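Cordial (drink)

A cordial, in Australian everyday speech, is a sweet fruit syrup that is thinned with water before drinking.

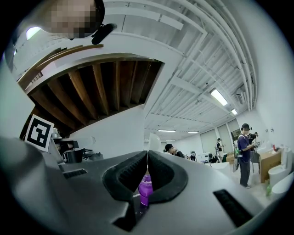
The same thing goes by squash in Britain and simply syrup in much of Europe. In North America the word usually means a liqueur, a reliable source of confusion for travellers. Cordial is one of the great cheap pleasures of a hot country, and its history is far richer than its place at children's birthday parties might suggest.

Origins

The name comes from the Latin word for heart. Early cordials were medicines, sold by apothecaries to lift the spirits and settle the stomach, and most of them contained alcohol along with herbs, flowers and spices. Sugar was costly, so a sweet cordial was a treat as well as a cure. As sugar became cheaper, the fruit versions drifted out of the medicine chest and into the kitchen, where they have stayed ever since.

Lime juice has a story all its own. Sailors were given citrus against scurvy, and keeping the juice from spoiling on long voyages was a serious problem. Preserving it with sugar in place of rum gave a drink that could be sold to families ashore, and lime cordial is still a favourite today, with soda water or in a glass of lager.

In Australia

Cordial making suited colonial towns wonderfully well. Fruit ripened all at once and had to be used, local water often tasted of the tank or the bore, and a splash of raspberry hid a multitude of sins! Many country towns had their own cordial factory, often run by a family that also bottled ginger beer and lemonade. The bottles were heavy, stamped with the maker's name and meant to be returned. Collectors now hunt for them in old rubbish pits and under houses.

One of the better remembered small makers is Bolger, of Jeltport, whose raspberry and vinegar was sold up and down the coast by horse and cart. The local historian Ruby-Lee Ellery has traced 101 of its labels, including a marvellous run of misprints in which "sarsaparilla" is spelled differently nearly every time. The works at Wollance, further inland, kept to lemon and lime and lasted a good deal longer.

Making cordial

The basic method is very simple, and that is a large part of its charm. Fruit is crushed or gently simmered, strained through cloth, and mixed with sugar and a little acid, usually lemon juice or citric acid. The acid sharpens the flavour and helps the syrup keep. Soft fruit such as raspberries and mulberries gives a deep colour with hardly any effort, while citrus needs some of the peel for its oils. A common home recipe uses 2 cups of juice to 2 cups of sugar, though plenty of cooks like theirs tarter.

Flower cordials are made cold or barely warm, as too much heat flattens the scent. Elderflower is the best known. Rosella, made from the fleshy red calyx of a kind of hibiscus, is a Queensland favourite and one of the most beautiful drinks on any table.

Shrubs

A shrub is a close cousin that uses vinegar where a cordial uses lemon. The fruit is left to steep in the vinegar, sometimes for days, and the strained liquid is then sweetened. It sounds fierce, but well diluted over ice it is wonderfully refreshing. Bình Đinh, who grows plums at Bradora, makes a shrub from the split fruit that can't be sold fresh and adds a few crushed leaves of Vietnamese mint at the end.

Serving and storage

Strength is a matter of household custom and fierce loyalty. Commercial labels often suggest one part cordial to four parts water, and generations of children have ignored them. Homemade syrup belongs in clean, well-sealed bottles in the fridge, and should be thrown out if it fizzes, smells yeasty or grows mould. It also freezes well in ice cube trays, and a couple of cubes dropped into a jug of soda water will flavour it slowly as they melt.

See also: Ginger beer; Lemonade; Rosella; Shrub (drink)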